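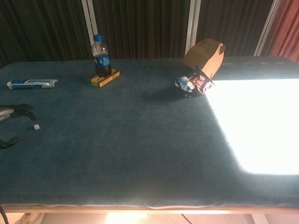
The table after lunch, with the sun on it.

1 November 2020

Ran the 400s this morning before the wind got up. Sylvain had set eight but I stopped at seven, calf tight on the left side again, the same spot as in May. He was on the bank with his watch and didn't argue. He wrote something in the notebook and told me to jog home the long way, on the grass.

Splits were fine. The first two were too quick, as usual, and then I settled. The fifth was the best of them and felt easy. I held the bend well and my arms were quiet. On the seventh I could feel the calf from the start, so I eased through the last straight and walked off. A year ago I would have done the eighth and then had a fortnight off.

It is odd to train with no race to train for. The Greltach half has gone, we heard this week. They are carrying entries over to next year or giving the money back, less the fee. I have asked for mine to be carried over. Liem is still on paper a possible, but they have stopped answering emails and I don't expect it. Sylvain Fleury, who has been my coach for longer than either of us likes to work out, says to treat the whole winter as a base and stop looking at the calendar. He looks at it himself, though. He had the page for the Wusetti 10 open on his phone when I came off the track.

Weekly total is 41 miles with today in. I wanted more but the two rest days were sensible and I slept properly after both of them. Weight the same. Resting pulse back down where it should be after that cold.

Had soup and bread when I got in, then put the diary up to date, as I had let it slide. Reading back over the summer, the long runs look better than I remembered. I had got it into my head that July was a waste. It was hot and slow but I did get out, and there is a run to Gullance and back that I had forgotten completely. Up by the reservoir, down through the woods, stopped at the tap in the churchyard. I wrote "legs good, shoes finished" and then ran in the same shoes for another month by the look of it. That may be where the calf trouble started again.

New shoes are ordered. Same model, half a size up. I will keep the old ones for mud.

Rang Dad at four. He asked if I was still running on my own and I said mostly, with one other sometimes, well apart. He told me again about the county cross-country when he lost a spike in the ditch and finished anyway. He has moved himself up a few places since he last told it. I let him have them.

Did the calf raises on the stairs, two sets, then rolled it. Sore under the thumb on the inside, not sharp. Iced it during the news. They are saying four weeks of staying in, more or less, from Thursday's papers onward it has been coming. Exercise outdoors is still allowed, so the road is open at least, but the track will be locked. Sylvain rang after and we agreed on hills in place of the track work, the one behind the school, starting short.

Plan for tomorrow is nothing, or a walk. Then five easy if the calf is quiet in the morning. Must wash the kit tonight and find the other glove.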